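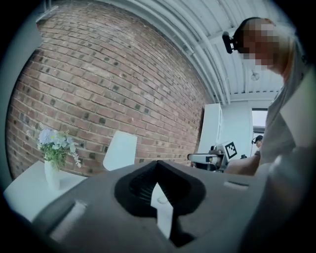
The brick wall and white ceiling, with one of the tables at the left.

The refurbishment of the downstairs room at Brumdale is now complete, and several readers have written to ask how the principal decisions were reached. The following account is offered for their benefit and for my own records. It covers the wall, the ceiling, the tables and the flowers, in the order in which they were settled.

The wall was the first matter to be decided. When the lease was signed, the brick was hidden behind gray board, and the previous tenant had left no record of its condition. Trefor Maddocks removed the first section of board in November and found the masonry sound. The bricks are for the most part a reddish brown, with a softer orange among them, and darker ones of a charcoal gray are scattered throughout. Two proposals were put forward. Hefin Gronow recommended painting the whole surface white to match the ceiling. Cadi Phillips favored cleaning the brick and leaving it as found. After a trial patch was painted in the corner behind the door, the second proposal was adopted, and the patch was cleaned off at a cost I would prefer not to repeat.

Cleaning took 16 days. A stiff brush and plain water were used for most of the surface. The light mortar between the courses required more care, and four short lengths of it had to be raked out and filled again. No sealer has been applied. I am advised that one may be considered after the first winter, should dust prove troublesome.

The ceiling received less discussion. Its long panels and beams were already white, and the pipes that run the length of it had been painted to match at some earlier date. Consideration was given to boxing in the pipes. The quotation received from Prothero was higher than the sum set aside for all of the furniture, and the matter was closed the same afternoon. A fresh coat of white was applied to everything overhead. I have since come to like the pipes, which lead the eye toward the far end of the room.

White was also chosen for the tables. My original preference was for dark oak, and a sample top was obtained from Dornitz for the purpose of comparison. Placed near the brick, it made that side of the room noticeably heavy. The white top reflected more daylight and was accordingly ordered. It does show coffee rings, and coasters have been provided. Their use is requested.

The question of flowers remained open for some time. Fresh flowers were kept for nearly 14 weeks, and the results were uneven. Water was not always changed when the room stood closed, and on two occasions the stems had to be discarded within days of purchase. Nest Foulkes suggested artificial flowers. I resisted the suggestion and have since withdrawn my objection. The bouquet now stands in a tall, slender white vase from Plurklow, and it requires only an occasional dusting with a soft paintbrush. Visitors who wish to bring fresh flowers remain welcome to do so, and a second vase is kept in the cupboard by the sink.

Certain items are outstanding. The door closer is to be adjusted, the coat hooks have yet to be delivered, and Rhodri Pugh has agreed to look at the radiator nearest the entrance. A decision on curtains has been deferred until spring. Suggestions regarding fabric may be left in the comments.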